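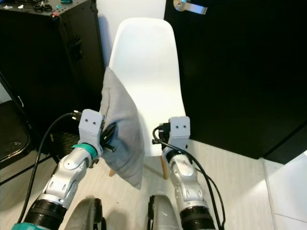

Written rules for soft goods handling
Forum: Two-arm setups

fustex_bench
We're redoing our house rules for soft goods in August and I want opinions on one. The draft says the idle gripper stays pointed at the work and clear of the fabric until it's called for. One hand on the cushion, the other parked by the seat. Half my operators say park it back at home position.

olton71
Home position. A hand near the work is a hand that can snag a seam. We wrote that into our sheet after 548 logged runs and I wouldn't go back.

kettlecorn
Disagree. If the free arm has to travel from home each time, you add a long swing past the chair back. More motion, more chances to hit something. Keep it close and cap the speed.

olton71
Cap it at what? "Slow" isn't a rule.

kettlecorn
We use 30 percent of max inside the work area. Both arms, including the idle one.

plainweave
Whichever you pick, write down the grip point too. Ours says pinch an edge, never a corner – corners twist. And add a line about cable slack at the wrist. It should be checked at full reach, before the first run.

fustex_bench
Cable check is in already, item 2. Grip point isn't, so I'll add it.

olton71
Edge grip I agree with. Still say home position.

fustex_bench
Noted. I'll put both parking options in the draft and have each shift try them.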